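Terrazzo is a hard flooring made of stone chips set in a binder and ground to a smooth face. The binder is either cement or a resin, and the chips may be marble, granite, quartz, glass or shell. The same material is used for stairs, window sills, sinks and counters.

Cement terrazzo grew out of the practice of pressing waste marble into mortar. Workers rubbed the hardened surface by hand with a stone on a long handle until powered grinders replaced the method. Grits are still named by number, and a floor finished to 1,000 has a soft sheen, while one taken to 2,000 or higher reflects lamps and windows.

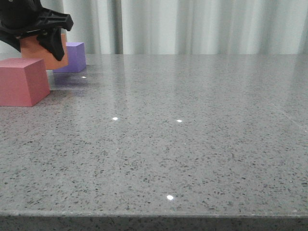 Rosângela Damasceno argues that histories of the trade give too much attention to palaces and too little to schools and bus stations, where most terrazzo was laid. Her survey of public buildings in Ayaaba listed 3,489 rooms, of which 3,157 kept their first floor covering. Many had been waxed so often that the chips could no longer be made out until the wax was stripped.

Divider strips of zinc or brass are set into cement floors to control cracking. They also separate colors, and patterned floors depend on them.

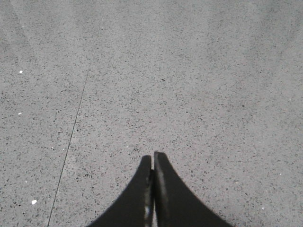 Chip size is the main way of grading a mix. Standard mixes use small chips, Venetian mixes use large ones, and Palladiana uses broken slabs fitted by hand. Fine mixes read as a single color from across a room. On a pale gray ground with small dark gray and black flecks, the specks are plain close up and grow less distinct with distance. Dirt shows less on such a surface than on plain cement.

Routine care is simple. Dust is swept up daily and the floor is washed with a neutral cleaner. Vinegar and other acids etch marble chips and cement. Worn areas near doors can be ground again, and the Paster depot, opened in September, has a floor reground twice.

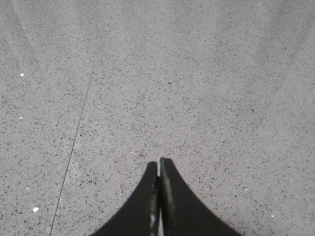 Gray speckled floor with dark flecks and occasional lighter chips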